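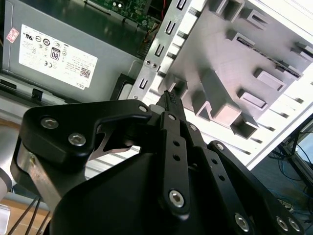 Did the benefit concert raise what we said it would?
It raised more. We told you to expect 2,000 tickets sold across the spring and summer shows, and we finished on 3,038, with the last 1,057 of those going for the closing night at the Starnaro all by itself. I'm still grinning about it!

Okay, the longer version, as you asked for something you could pass around before the next grant meeting.

Your money paid for 3 things this period: the hall rental at the Starnaro, the sound crew from Claeys, and the travel for the student players coming in from the Ilano music program. The hall came in under budget (they gave us the weeknight rate even though we ran past eleven). The sound crew came in a little over, mostly overtime, and I moved the hall savings across to cover it, so the total is the same as on the form you signed.

The closing night was a Wednesday, and I know a few of you raised an eyebrow at that. We were up against a ball game and some nasty rain, and I spent most of the afternoon refreshing the ticket page and eating crackers. By seven there was a line past the parking garage. The Ilano kids opened with four songs, one of them their own, and got a standing ovation from people who had really come to see the headliners. Then the silent auction ran through the break. The signed guitar did well, the dinner for eight did very well, and the weekend at the lake got no bids at all, so we're holding that one over. If any of you would like it, call me.

Now the stuff that didn't go so great. Coat check was a mess. We had one window open for the whole house and people were still waiting for their jackets long after the band had packed up. I got some grumpy emails and I answered every one. The printed programs also had the second half in the wrong order, and that was my mistake, I sent the old file. And the livestream we put in the proposal was only up for two of the shows. The sound was fine but so few people watched that I'd like to drop it next year and put the money into bus fare for the students, if you're okay with changing that line. I need a yes from you in writing before I can do it.

The Coner shows in the spring were smaller and I covered them in my last report, so I'll just add that the final refund there has gone through and the account is closed out.

What's next: I've asked the Starnaro to hold two dates for us in September, no deposit needed yet. Claeys has sent a quote for both nights and it's in the folder with the receipts, along with the auction sheet and the thank-you letters going out to donors. We'd like the Ilano students to play a full half this time. They've already started arguing over the set list, and I've been told there will be a tuba.

The student travel receipts are still missing two gas slips. I'm chasing them and will add them to the folder as soon as they turn up.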